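How to Write a Short Bio for the Trordale Parish Newsletter

Start with your name and where you worship now. Skip your baptism unless it made the paper.

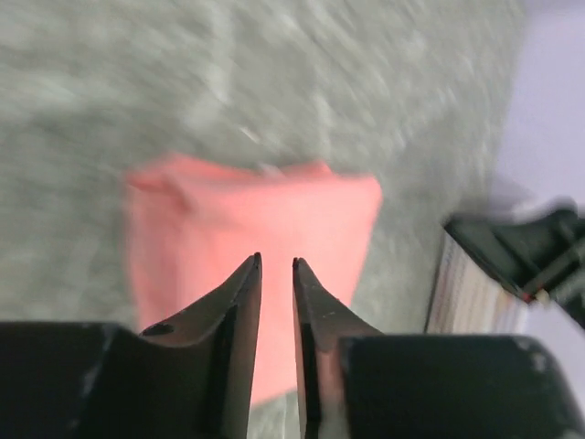

Pink fabric behind the gripper tips.

Step 1. List any church you left, without settling scores. One line each.

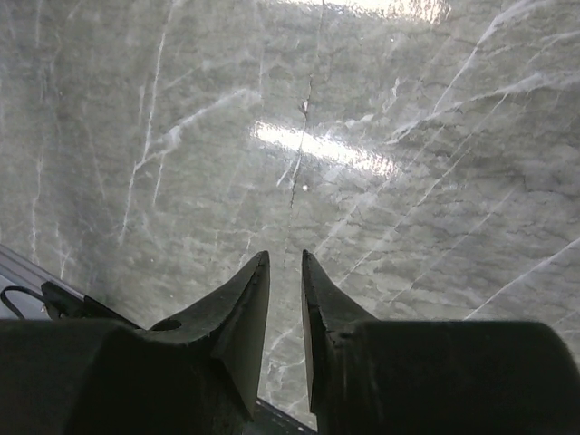 Step 2. Add schooling and work, then cut it to 70 words. Our record is 901, mostly about a choir tour.

Step 3. Read it aloud and email it to the office by noon.
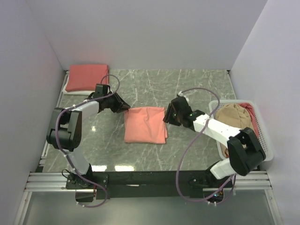 Two arms and a folded cloth.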